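## 4 收餐台前的一年：谁在教，谁在等

写到这一节我有点犯难，前面第3节讲排班表和工时讲得太顺了，数字一摆，好像Bisham食堂引进Bawa这件事就交代完了。可我在那儿蹲了那么久，笔记本里记得最多的都是些表格装不下的东西：谁站在哪儿、谁的手套换得勤、一把勺子从哪头捏起来。所以这一节我打算写得散一点，读者多担待。

先把几个名字再捋一遍，省得往回翻。Bisham是园区，食堂由Imeo承包；Iline是那条回收餐具的传送线，装得早，我去之前就在转了；Bawa是后来上的分拣和摆台项目，包括线尾的两台机械臂，还有一套手持夹爪，给员工做示范用。我第一次进后厨是2019年5月，那会儿机械臂还罩着防尘布，手持夹爪倒已经发下来了，挂在更衣室门口的挂钩上，跟围裙挂在一起。

### 4.1 材料怎么来的

本节用的材料有两块。一块是访谈，转写之后切成282个片段，我自己编码了一遍，隔了一段时间又从头编码了一遍，两遍对不上的地方都回去听了录音（听得耳朵疼）。另一块是班组日志，共713条，手写的居多，有的只有三个字：“又卡了。”我很喜欢这些三个字的日志，它们比管理层写的周报好用得多，什么时候卡、卡完谁去弄，顺着时间往下排就能看出来。

另外Imeo给了我一份示范记录的汇总表，表上登记了904次示范。我要强调一下，这是登记数，漏登的我没法补。早班收尾的时候大家急着下班，做完一次就把夹爪往台上一搁，没去点那个“提交”，这种情况我亲眼见过好几回。所以凡是用到这份表的地方，我都只拿它看班次之间的差别，不拿它算总量。

还有一点得交代：我在里面不算完全的旁观者。人手不够的时候我也系过围裙，也拿着夹爪做过示范，做得挺烂的。这肯定影响了我怎么看这件事，对“手感”两个字我后来特别敏感，跟自己上手出过洋相有很大关系。审稿意见里有一条建议我把这部分经历删掉，我想了想还是留着。

### 4.2 “教机器”算不算活儿

Bawa刚推的时候，Imeo的说法是，示范“顺手做一做”就行，不占工时。这个“顺手”后来成了整个访谈里被提到最多的词，而且越往后语气越冲。道理很简单，平时收一个托盘，手一抄、腕一翻，餐具进筐，碗进格，几秒钟就过去了；换上夹爪，同样的动作得拆开来，慢慢张开，慢慢靠过去，夹住，抬，移，放。手上多了一截东西，哪儿都不得劲。一位做了很久早班的员工跟我形容，像戴着烤箱手套剥虾。

那这段时间算谁的？按照合同算在班内，按照班组的感觉算在“欠别人的”里头。一个人去做示范，Iline那头的托盘照样往下来，同伴就得一个人接两个人的位置。日志里有整整一串这样的条目，谁几点去做示范，谁顶，下次谁还。这些账公司系统里没有，全在班组自己的小本子上，有的干脆就在脑子里。我问过能不能让我拍下小本子，大家笑成一团，说那是“家务事”，我也就没再提。

我把这类活儿叫作**垫出来的劳动**，意思是它垫在自动化下面，机器能跑起来靠的就是这一层，可结算的时候看不见它。文献里类似的概念有好几个（见第2节），我没用现成的，是觉得“垫”这个字更贴近他们自己的说法。大家老讲“我先给你垫一下”，讲钱是这么讲，讲班也是这么讲。

夏天过后情况有些变化。Imeo同意每周专门划出一段时间做示范，算在排班里，另外给参加的人每月加200元补贴。补贴一出来，矛盾换了个样子，原来是没人愿意去，现在是谁能去。早班的人离夹爪挂的地方近，又熟悉流程，名额慢慢就被早班占了；晚班的人来得晚，只能看着登记表上别人的工号一行一行往下排。汇总表里早晚班的差别从这时候开始拉开，我在附录里画了折线，这里不重复。

### 4.3 手、托盘和勺柄

讲讲动作本身吧，这部分我最有兴致写，也最怕写啰嗦。

摆台示范的内容说起来很少：托盘放正，餐具放上托盘，碗放在垫子上，再收回来。Bawa的示范手册给它编了步骤号，每一步旁边画一个小箭头。可是人拿餐具从来不按箭头来。扁的东西贴在平面上最难夹，勺子叉子的柄又滑又窄，夹爪的指头比人的手指粗得多，角度差一点就把东西推跑了。员工们很快摸出一套自己的办法，有人先把柄往托盘边沿上蹭，让它翘起来一点；有人故意把餐具斜着放，下一次好夹；也有人从头到尾只用一侧指头去拨，拨到位了才合拢。手册上一个字都没提这些。

更有意思的是，这些办法会传。早班里先有一个人开始斜着放，过些日子晚班也斜着放了，问他们跟谁学的，都说没学，“看着就会了”。我在日志里往回翻，翻不到任何一次正式的交接，只翻到一条写着“勺别摆正，摆正了不好弄”。就这么一句。后来技术那边反馈，说示范数据里餐具的朝向很不整齐，希望大家统一摆正。班组里听了都觉得好笑：摆正了，夹不起来，你要哪个？

图4里是摆台这道活儿从夹爪位置看出去的样子：两根深色指头一左一右，米色托盘上搁着一件餐具，露出来的是金属的柄，后面的条纹垫子上有一只白碗。从这个高度看，托盘的边沿低低地横在手边，碗反倒显得远。我每次看到这种角度都会想起自己笨手笨脚的那几个上午，腰弯着，眼睛恨不得贴到台面上去，旁边的人早就收完一排了。
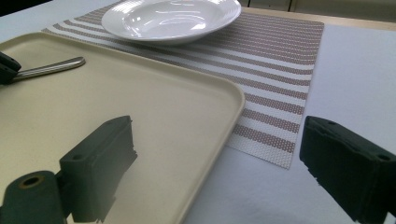 晚班的一位员工读到本节初稿后提出，我把大家写得太“巧”了。她的意思是，那些办法多半是被逼出来的，腰疼、赶时间、后面还有人等着用夹爪，随便怎么弄起来算数，“你别给我们写成什么绝活”。她还说，要是当初有人来问一句夹爪的指头该多粗、台子该多高，后面好多办法根本用不着想。

这话我琢磨了很久，也因此改了好几处措辞。原稿里我用过“隐性知识的创造性转化”这类说法，现在全删了。她提醒得对，把应付糟糕工具的本事写成智慧，写着写着就等于替糟糕的工具说好话。不过我也没有完全照她的意见来。访谈里确实有人提起自己的办法时很得意，眉飞色舞的，非要我站过去看他再来一遍（我看了三遍！）。得意和憋屈在同一个人身上都有，有时候就在同一段录音里，前一句还在骂台子矮，后一句就开始教我手腕该怎么转。两样我都想留住。

关于台子的高度，多说两句。摆台示范用的桌子是普通桌子，坐着嫌高，站着嫌低，个子高的人尤其难受。班组提过垫高，Imeo回复说桌子的高度要跟机械臂那边一致，否则“数据对不上”。员工听到的版本就变成了：桌子得迁就机器。我去问技术那边，得到的解释又细得多，说可以垫，但要重新标定，当时排不开人手。三个版本一层一层传下来，到了站在桌子边上的人那里，只剩下一个“不行”。这种事情在我的材料里不止桌子一桩，夹爪的重量、手柄上的腕带、提交按钮放在哪边，都走过差不多的路。

### 4.4 机械臂上线以后

11月，线尾的两台机械臂正式开始分拣。防尘布撤掉那天后厨挺热闹，好多人举着手机拍，还有人给左边那台起了个绰号，因为不太雅，我就不写了。新鲜劲儿过得很快。过了头几个星期，日志里“又卡了”这样的条目多起来，接着出现了一种新写法：“等它。”

“等它”是我觉得这一节最值得讨论的东西。以前Iline上的节奏是人定的，来得快就手快一点，来得慢就擦擦台子、喝口水、聊两句。机械臂进来以后，人的位置退到它后面一步，专门处理它放过去的东西：黏着纸巾的碗、叠在一起的碟子、底下压着勺子的托盘。它顺的时候你没事干，可又不能走开；它不顺的时候，一堆东西同时涌过来。活儿的总量未必多了，按几位员工的说法甚至少了些，但人更累。累在得一直盯着。

有一段访谈我反复用过，讲的是眼睛。受访者说以前干活眼睛是跟着手走的，手到哪儿眼睛到哪儿；现在眼睛得跟着别人的手走，“还是一只不吭声的手”。人和人搭班，对方要歇一下、要换个姿势，你从肩膀、从呼吸就能看出来，自己的节奏跟着就调了。机械臂停下来之前没有这些。它停了，你才晓得它停了。后来技术那边加了一个提示灯，大家都说有用，这一条我在日志里也看得出来，灯装上以后“等它”的条目明显稀了。花钱不多的一个改动，比前面开的好几次宣讲会都管用。

聊天也变了。原来两个人面对面站在传送线两侧，嘴上是不停的，谁家孩子考试、哪家超市打折，我的好些背景材料都是这么听来的。现在位置改成一前一后，中间还隔了防护栏，要说话得扯着嗓子。有人跟我讲，一个班下来说不到几句话，回家反倒话多了，家里人嫌烦。管理层问卷里有一栏叫“工作满意度”，里头没有一道题碰得到这个。我后来建议加一题，加没加我不清楚。

我也不想把它写成一桩全盘的坏事。搬整筐餐具的重活确实少了，有两位腰不好的员工原本打算换岗，后来都留了下来。晚班收工的时间提前了，赶得上末班车这件事对住得远的人分量很重，这一点在访谈里被反复说起，我在编码表里专门给它立了一类。还有年纪轻的员工，拿示范夹爪拿出兴趣来，跑去跟技术那边打听培训的事。打听之后怎么样，各人说法不一，我手里的材料不够，先放着。

### 4.5 两种账

回到4.2里那个小本子。机械臂上线之后，班组内部的换班账比以前更密了，这一点跟我原先的预期相反。我本来以为重活一少，欠来欠去的事也会少。结果示范还在继续做（新换了一批碗，形状不一样，又得重新教），分拣那头又多出一个必须有人守着的位置，能腾出手的人反而更紧。人被固定在了几个点上，彼此替换就得事先讲好，讲好了就得记。

Imeo系统里那一套账记的是件数、停机时长、示范次数。班组这一套账记的是谁替谁站了一会儿、谁上次让了示范名额、谁连着守了两个高峰。两套账讲的是同一条线，可互相对不上，我试着把其中几天并排摆出来看，系统里最平稳的一天，恰好是班组日志里换人换得最凶的一天。机器没停，数字很漂亮，那一天站在后头的人换了一茬又一茬。

要是只看前一套账，很容易得出“运行稳定后所需人力投入下降”的判断，Imeo的内部报告大体也是这么写的。我不觉得报告造了假，它用的每个数都有出处。问题在于稳定本身是有人在供着的，而供着它的那部分没有格子可以填。我跟项目方谈过，能不能在系统里加一项“替换”，由班组自己填。项目方不反对，倒是班组里意见不一，有人担心一旦填进去，就会变成考核，哪天有人来问你为什么老换。小本子的好处就在于它是自己人的。

这个顾虑我没有办法替他们消掉，所以在第6节的建议里，我把“记录替换”和“谁能看到记录”拆成了两条来写，后一条写得更长。第5节先转到供应商那边，看看Iline的维护人员怎么理解同一批停机记录，他们手里也有一个本子，封皮是蓝的。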